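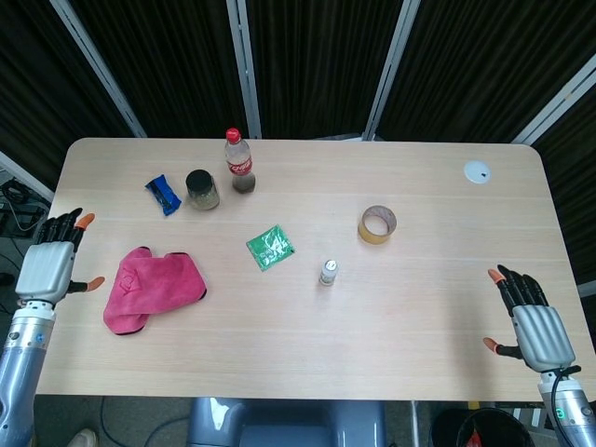

Jaltside Technical Institute, Robot Upkeep Section
Contents Previous Next Glossary Index

Chapter 3. Looking After the Hands

Hands wear out first. Before arms, before the torso. So this chapter starts there.

What you need: the two-hand cell, a table with small items on it, the log sheet. Orange tips on thumb and index finger are the parts to watch. Check them every 100 grips, swap them at 1,000. Write it down right away, not teh next morning.

Order of work. Power off at the cell. Arms parked over the table. Wipe the tips, then look for cuts. Follow each cable by eye from wrist to elbow, no pulling. Bent finger that wont straighten: stop, tag it, go to Section 3.2.

Small round things like vials and jars show a worn tip sooner than a bottle does. Test with those first.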